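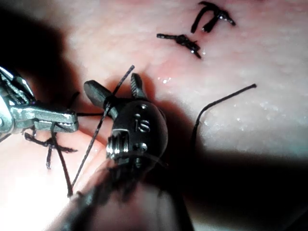 Most of the trouble students have with the instrument tie comes from the thread, and most of the thread trouble comes from the length of the tail. A tie needs a wrap, a grab and a pull, and each depends on where the short end is lying before you begin. The wrap goes around the closed or slightly open jaws of one instrument while the other holds the thread. With the thread looped around the base of the left dark jaw and the two jaws spread in a V, check where the cut end is before moving either instrument. It is up above the jaws, against the pink surface, and a loop is easily lost if you reach for an end like that too quickly.

Course handout 5
Thread handling and the instrument tie
Prepared by Nadiia Savchuk, revised April 28, 2022

What to read first
Read pages 3 to 5 of the Ornmont workbook before the session. The February version of the workbook has the steps for the second throw in the wrong order. If you have that version, use the steps in this handout.

Terms used in this course
Tail: the short, free end of the thread.
Standing end: the long end, normally the one that still has the needle on it.
Throw: one wrap of the thread, passed through and laid down.
Square knot: two throws laid in opposite directions so that they sit flat.
Surgeon's knot: a first throw with a double wrap, followed by single throws.
Air knot: a knot that has locked above the tissue and left slack underneath.

Setting up the tail
Pull the thread through the tissue until the tail is short enough to control but long enough to grab without hunting for it. For the practice pads we use 3 cm. Stop pulling early and adjust in small steps. A tail that has been pulled all the way through means starting the stitch again.

Lay the tail so that it points toward the instrument that will pick it up. If it stands up or curls back over the stitch, move it now. Keep the long end out of the space between the tail and the stitch.

First throw
1. Hold the standing end a short distance from the tissue. Too much thread between the holding jaw and the stitch gives you a large, floppy loop.
2. Bring the other instrument over the thread, near the stitch.
3. Wrap with the holding instrument. The wrapping instrument should stay nearly still. Many students move both at once, and the loop slides off the tips.
4. For a surgeon's knot, wrap a second time in the same direction.
5. Move both instruments together toward the tail. Keep the loop relaxed and don't open the jaws wider than you need.
6. Grab the tail close to its end. If you take it in the middle, you will pull a second loop through and have a bow where you wanted a throw.
7. Pull the tail through and lay the throw flat. Pull in line with the stitch, with even tension on both sides.

Second throw
Wrap in the opposite direction and pull the ends the opposite way from the first throw. Watch the first throw as you tighten. If it opens, hold light tension on the standing end and try the wrap again. Don't pull harder on the second throw to make up for a loose first one. It will lock where it is and leave an air knot.

Third throw
Same as the first, single wrap. Cut both ends after the third throw, leaving enough tail that the knot can be inspected.

Handling the thread
Grip the thread near the ends whenever you can. A spot that has been squeezed by the jaws may be weaker, and that spot should not end up inside the knot. The ridged part of a jaw holds well but also marks the thread, so close only as far as needed.

Look for crossings before you pull. When the thread passes in front of an instrument, part of it may be lying where you can't follow it. Trace it from the stitch to the free end, then pull.

If a loop gets caught low on the jaws, near the pivot, bring it back up toward the tips with the other instrument. Shaking the instrument usually tightens it.

Practice for next session
Tie 5 square knots and 5 surgeon's knots on the Lullulberg pad. Leave them in place and bring the pad with you. Nazanin Najafi will check the knots for slack and for crossed throws. Mark any knot that you had to restart.

Pads and spare thread are in room 145, in the cabinet on the left. Put cut ends in the small bin and return needles to the counter tray. Questions about make-up sessions go to extension 859.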